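Descaling the Plarka, second attempt

The kettle was furring up again by November, so I went back to measuring the tap water. Skellside is supplied from the Prommont borehole and the water is hard. The test strip went to the top of its scale, which tells me little, so I ordered a drop kit.

Method: 5 ml sample, add reagent, swirl, count drops until the colour turns. I ran it twice and got the same result both times.
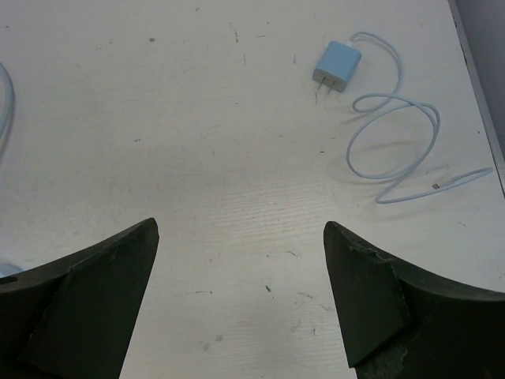 Green fingers over the white tabletop. The pad on the right is worn at the edges.

Citric acid cleared most of the scale at the first boil. The rest needed two more rounds and an overnight soak. The Essien filter jug made a small difference for a fortnight, then none. Cartridge reference is 3058 if anyone is matching spares. I will retest with a new one fitted.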